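Notes on Keeping a Guest Room
Filed under: Household

The house on Wurnby Lane has had a guest room for as long as I have lived in it, and for most of that time the room was managed badly. Visitors were given whatever bedding came to hand, and the cupboard held things that belonged elsewhere. In April I decided that the room should be run according to a few written rules, which are set out in this post for any reader with a similar room.

The first rule concerns notice. Guests are asked to give their time of arrival by noon on the day before. Those who come by the Dremgate train, which reaches Sedon at 11:45 in the evening, are met at the station. All others are sent directions, including a warning about the turn after the bridge — it is easily missed in the dark.
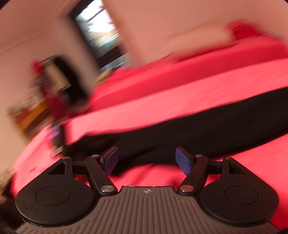 The second rule concerns money. I set a limit of 60 dollars for the season and kept to it, with the greater part going toward two pillows and a reading lamp. The old lamp had a switch on the cord that fell behind the nightstand, and more than one guest slept with the light on as a result. The new one is a Toivonen, bought secondhand, and its switch is on the base.

The third rule concerns bedding. Sheets are washed on the morning a guest leaves and put back on the bed the same day where weather allows. White sheets were given up two years ago, after a long and losing effort against coffee. Strong colors wear better in this household, and guests have raised no objection.
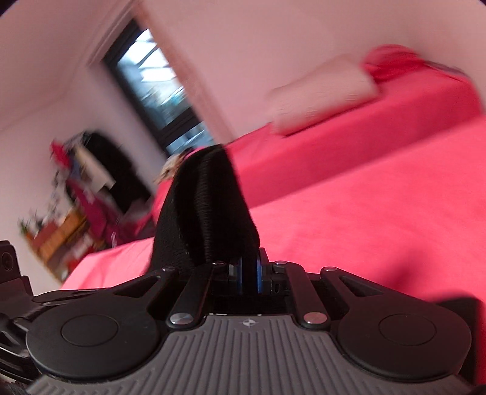

The bed with its red-pink sheet.

A fourth rule, on towels, remains under review. The present practice is two per guest, left on the chair, but longer stays have shown this to be too few. I have also been asked whether breakfast hours should be posted on the door. My view is that a guest room should not resemble a hotel, and coffee will continue to be made when the first person comes downstairs.

Remarks from past and future guests may be left below.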